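Skikon: blur and crease checks for wrist footage

Hello, and thanks for poking around in here. Skikon is a small set of Python tools I wrote to decide which wrist camera frames are worth feeding to a cloth folding policy and which ones are just the arm on its way somewhere. It started as one script in February and has grown well past what I planned (sorry about the folder names!).

What you get: a frame scorer, a little viewer for going through the results, and 3000 hand-labelled frames sorted into sharp, smeared and hopeless. The labels are mine and Nektarios Raptis's, and where we disagreed I kept both, so expect two columns in the labels file.
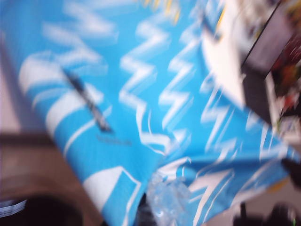

The scorer looks at edges in two directions and compares how strong they are, which works nicely on plain cloth and gets muddled on anything with a busy print. If the fabric has white zigzags all over it, like the blue one, and the blur runs diagonally, the pattern still gives you loads of strong edges along the smear and the old version happily called that sharp. The current one checks patches separately, 5 by 5 across the picture, and takes the middle score. Better, but I still wouldn't trust it to find a crease in a smeared frame, even a dark one you or I would spot straight away.

To run it, point score.py at a folder of frames and give it a config. The kouris config is the strict one and womumwood is more forgiving, and I'd start with womumwood unless you've got footage to burn. Scores go from 0 to 7, and I throw out anything under 6 for training grasps. For plain approach moves you can go a lot lower.

Known gripes: the viewer forgets your place if you resize the window, washed-out white areas drag a patch's score down, and I haven't tested any of it on Windows. The Fasville branch has a half-finished fix for the white areas. It's slow and the tests fail, so have a go if you're feeling brave, and send me whatever you end up with!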